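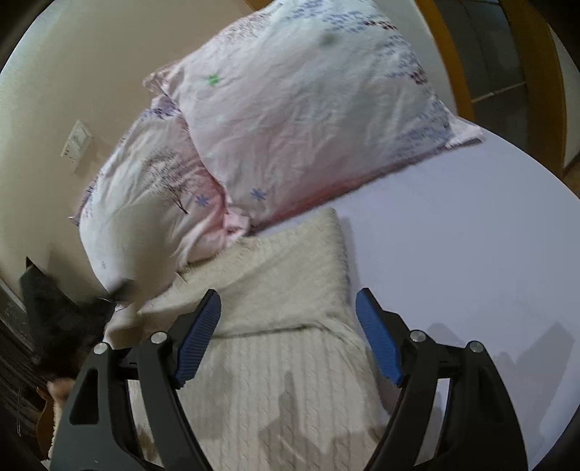

16 de janeiro
Leitura: 5 minutos

Relatório do projeto Pallel, por um dos alunos do grupo de automação

Quando escolhemos o tema, lá em agosto, eu queria muito fazer um robô que jogasse xadrez. Perdi na votação (e perdi feio!) e o grupo ficou com arrumar a cama. Torci o nariz por uma semana inteira, mas hoje acho que foi o melhor tema da turma, porque tecido é um bicho difícil demais. Uma peça de xadrez fica parada onde você deixou. Uma fronha muda de forma só de você encostar nela.

A ideia do Pallel é juntar demonstrações feitas por gente, com duas garras de mão, e usar isso para treinar o braço da escola a colocar travesseiros e manta no lugar. Somos 6 no grupo e cada um ficou com uma parte. A minha foi a das garras, então é dela que vou falar mais.

A base veio do kit Bukisden, com dedos pretos articulados e almofadinhas azuis com ranhuras na ponta. No começo usávamos pontas lisas, que a gente mesmo imprimiu, e a fronha escapava quase sempre. As ranhuras seguram bem melhor, só que na manta de tricô com tranças o problema vira outro: a ponta entra nos pontos e depois não quer soltar. Acabamos combinando de pegar a manta sempre pela parte dobrada, onde aparece o lado mais felpudo, e isso resolveu boa parte dos enroscos.

Os travesseiros são brancos e cor-de-rosa, com floquinhos de neve e uma árvore sem folhas numa das fronhas. Compramos pelo preço, confesso, mas a estampa ajudou bastante! Dá para usar um floco como referência e saber se o travesseiro girou. Com a fronha toda branca dos primeiros testes, o programa confundia um canto com o outro o tempo todo.

Gravamos 300 demonstrações em 9 tardes. Jogamos fora muita coisa da primeira leva, porque cada um fazia a tarefa de um jeito: uns puxavam o travesseiro pelo canto, outros pelo meio, e eu (culpado) empurrava com a lateral da garra. Escrevemos então uma regra simples, um travesseiro por vez e sempre pelo canto mais próximo, e os dados ficaram bem mais parecidos entre si.

Para marcar início e fim de cada gravação usamos o Fikeck, que trava quando o arquivo é grande. Salvem antes de cortar, por favor.

Ainda falta treinar com a manta. Por enquanto o braço só aprendeu a parte dos travesseiros, e a próxima rodada de testes vai ser na sala Ketilsson, assim que a bancada nova for montada.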